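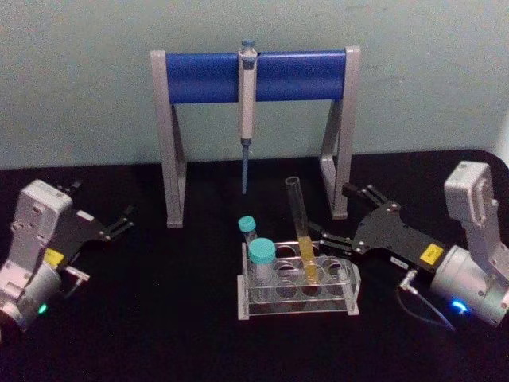 Where does the ferry go in winter?

It goes to Skurnholm and back, once a day, if the wind allows it.

Hrefna Lauritsen had given that answer so often that she had written it on a card and taped the card to the ticket window. People asked anyway. The office at Larnport was a single room at the end of the pier with a heater, a kettle and a radio that picked up the harbor channel. She had worked in it for six winters.

The man who came in that afternoon in March did not ask where the ferry went. He asked whether he could send a piano on it.

"What kind of piano?" Hrefna said.

"An upright. A Brandão. It was my aunt's."

"How heavy is it?"

He took a folded paper out of his coat. His name was Femi Akpan, and the paper was a receipt from the movers who had brought the piano down from the city. They had weighed it. It came to 641 pounds with the crate.

Hrefna looked up the rate. Freight was charged by weight up to a limit, and after that it was up to the captain. The piano was over the limit. She told him the captain was Woo-jin Yook, that he was down on the boat, and that he did not like large objects.

"He took a cow last year," said Tainá Trindade, who was sitting by the heater with her boots off. She lived on Skurnholm and came over every other week for groceries and library books.

"The cow walked on," Hrefna said.

Femi went down to talk to the captain. Through the window the two women could see them standing on the ramp. Woo-jin had his hands in his pockets. Femi held one arm out straight to show how high the crate was, and then both arms to show how wide. Woo-jin shook his head. Femi kept talking.

"Who's it for?" Tainá asked.

"He didn't say."

"There's no one over there who plays."

"Maybe he does."

Tainá put her boots back on. She had lived on the island all her life, and in winter there were 96 people on it. She went through the houses in her mind, starting at the landing and going up the hill road. The yellow house past the church had been sold in the fall. She remembered that the stove had been taken out and a new one brought over in two trips.

When Femi came back his face was red from the cold. "He says the weight is fine," he said. "He says the trouble is the other end. There's no crane on the landing and he only has one deckhand."

"Amrit," said Hrefna.

"He says Amrit has a bad shoulder."

"He does have a bad shoulder."

Femi sat down on the bench across from Tainá. He asked if there was any place in town where a piano could be stored until summer. Hrefna said there was the old Fonton warehouse, but the roof leaked over the back half and the front half was full of nets. The fee was 179 dollars a month. He wrote the number on the back of the receipt and looked at it.

"Did you buy the yellow house?" Tainá asked.

"Yes."

"Is the piano going up there?"

"It was going to. I thought there would be a truck."

"There's a truck," she said. "It's my brother's. It doesn't go into reverse, but it's all uphill to you and then you can turn around at the church."

She got up and used the office phone. It took four calls. Her brother did not answer, and then his wife did, and then the schoolteacher, and then her brother called back and wanted to know what was going on. Hrefna filled out the freight form while they talked. Under contents she wrote "piano" and under value she left a blank, and then turned the form around so he could fill it in.

He held the pen for a while. "I don't know what it's worth," he said. "Two of the keys don't work."

"Put something."

He put two hundred dollars.

They loaded at half past three. The crate went down the ramp on a flat cart with Amrit Gosselin walking backward in front of it, using his good arm, and Woo-jin calling out the slope. It stopped once where two planks met. Femi pushed and it went over the gap, and from inside the crate came a low sound, several notes at once. Everyone waited until it faded.

"That's normal," Femi said.

They tied it to the rail with four straps. Tainá put her grocery boxes against it, out of the wind, and went inside the cabin. Femi stayed on deck with his hand on the crate.

Hrefna watched the boat as far as the breakwater. The radio said the wind would come around to the north after dark, so there would likely be no sailing the next day. She wrote that on the board outside. Then she washed the cups, entered the piano in the book between a case of lamp oil and the mail, and turned the heater down to low.

At ten past five the harbor channel clicked on. It was Woo-jin, reporting that they were in. Behind him she could hear an engine running and a number of people, all of them giving directions.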